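Search this site Enter keywords
Publications > Working papers > Regional policy > Section 4

4. Party bargaining over the Werlow transition fund

4.1 Background

The junior coalition partner entered the October talks with a short list of demands. It wanted a fund for districts that depend on coal and cattle, a review of the emissions target every 5 years, and a seat on the body that would approve grants. The senior partner accepted the fund early and resisted the other two. Rattanakul (Section 2) treats this as a normal trade between parties that share voters but not priorities, and we follow that reading.

4.2 Data

We coded 885 public statements made by members of both parties during the talks. Each statement was assigned to one district and one topic. Statements that named no district were coded as national and left out of the regional models. Two coders worked separately, and disagreements were settled by Kamonchanok Rattanakul.

4.3 Results

Members from Pliltham and Clindholm spoke mostly about money. They asked for road funding, rail freight and retraining places, and seldom mentioned the target itself. Members from Phromma were divided. Of the 30 statements coded to that district, 18 opposed any target at all, and the remainder set conditions on support.

The size of a member's margin at the last election had little bearing on tone. Distance from the nearest coal port mattered more, and the effect held when we dropped the party leaders from the sample. Small manufacturers and textile workshops were raised in several Clindholm statements as employers that a fund could support (Figure 1).

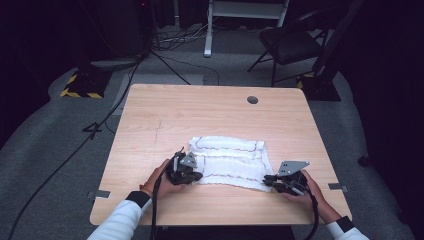
Figure 1. White cloth with red-brown stitched lines on a wood-grain tabletop.

4.4 Limits of the coding

Public statements are a partial record. Members who settled their terms in private may have said little to reporters, and our counts will understate their part in the outcome. We also have no measure of how firmly a demand was held. A member who asked for rail money once is coded the same way as one who would have voted against the agreement without it. Section 5 returns to this problem using the text of the final agreement.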